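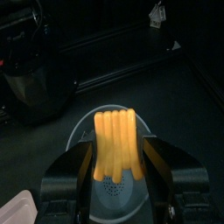 I have been having an argument with my flatmate, on and off since June, over whether we own a colander.

My position is that we do. It is blue, it is round, it has holes in the bottom, and water goes through it. Remedios Salcedo's position is that it is a bowl which has had an accident. She grew up in a house with a proper colander, an enamel one with feet and two handles, holes all the way up the sides in a star pattern, and she talks about it the way other people talk about a childhood dog.

Ours came with the flat. So did a fish kettle, a lemon squeezer with no bottom half and a drawer of lids which fit nothing. The blue thing was at the back of the cupboard under the sink, behind a bag of bags, and I adopted it on the first evening because I'd already put the pasta on and had no plan for getting the water out. That is how most of my kitchen decisions are made.

In fairness to Remedios, it does have its ways. The holes are all in the middle of the base in a little huddle, so the water has to make its own way down there and queue. Tip in a full pan of spaghetti and for a moment you have soup. Then it gives a sort of gulp and gets on with it. If you pour too fast the starchy foam climbs the walls and you stand there with steam up your glasses, thinking about enamel. Thick noodles are fine. Fat udon, the kind that lie there like something from the seabed, are better than fine, and stay put where you drop them. Rice is a bad idea. Peas I can recommend. Orzo I have done once, and I was finding it in the plughole until the clocks changed.

None of this would have become a blog post if we hadn't decided to have people round for noodles.

The guest of honour was Qianru Tang, who used to work with me at Nanesgate and has opinions on noodles in the way that a surveyor has opinions on damp. I've eaten at her place and there is no colander there at all. She lifts everything out of the pot with chopsticks or a wire scoop, straight into the bowl, and I have never seen her lose one. I knew this when I invited her. I still spent most of the afternoon worrying that she'd look down on my draining equipment, as if she'd be coming over to inspect it.

Remedios took the chance to reopen the case. She had found a colander online made by a firm called Crabtree, steel, with feet, and she read me bits of the listing while I was trying to chop spring onions. It had 1,304 reviews. I said I didn't believe that many people had feelings about a colander, and she said that was because I'd never had a good one. Someone had given it two stars for being too shiny. Someone else had bought it as a lampshade and was delighted. We lost half an hour to this and the spring onions went a bit sad at the ends.

It was £30, before postage. I pointed out that the blue one had cost nothing and that the saving could go towards, say, a pan whose handle doesn't rotate. She said I'd been promising to replace that pan since we moved in. This was true and I thought it a low blow.

So the blue one went in the sink and the noodles went in the pan, and in due course I had to get the one into the other with four people talking to me. Qianru came and stood at my elbow. I poured. It went to soup, it gulped, the water went down, and the noodles sat there in a heap looking quite presentable. She picked one up by its middle, so that both ends hung down over the bowl, and looked at it for what felt to me like most of the evening.

"These want another minute," she said.

She had nothing to say about the colander. I asked her outright, later on, with everyone slurping and unable to escape, and she said she'd assumed it was for washing grapes. Remedios had to leave the table.

The noodles did go back in for their extra minute, which involves getting them out of a colander and into boiling water without splashing your wrists, and I'd like to record that I managed it with only small splashes. Then out they came again. Twice round the circuit in one night is more work than that object had done in weeks, and it didn't complain. I rinsed them under the cold tap the second time, moving them around by hand, and they came up lovely – slippery and separate, with a bit of spring left in them. I had mine with chilli oil and the sad spring onions. There was also a dish of something with aubergine, brought by a neighbour, which went before I got to it, and I've been brooding on that more than I should.

Washing up was the usual business. The trick with few holes is that you can clean them individually, like a flute. I use the pointed end of a chopstick and give each one a poke from underneath. Remedios says that a person with a proper colander wouldn't know how many holes it had. I don't know how many this one has either, I've only got to know them socially.

For anyone who has wandered in here wanting practical advice (I see from the stats that a few of you arrive by searching for "Retura dishwasher blinking", and I'm sorry, I never fixed it, I moved out), this is all I've got. Put the colander in the sink before the pasta is ready. Run the cold tap while you pour, if your pipes are as old as mine. Go slowly if the holes are only in the bottom. Keep a mug of the water back for the sauce, and if you forget every single time, as I do, leave the mug inside the colander so that you have to move it. I've poured over the mug twice. It does fill up, I suppose.

The steel one has since turned up, by the way. Remedios ordered it while I was drying the bowls. It's very handsome, it has its little feet, and it's too wide for our sink, so it stands on the worktop with satsumas in it. We drain things in the blue one, which she now calls the colander when she thinks I'm not listening.

Next time, the pan. There's a Dranell one in the window of the shop by the station and I have been to look at it, but I haven't gone in.

Contact | © Small Flat, Large Pans. All rights reserved. | Back to top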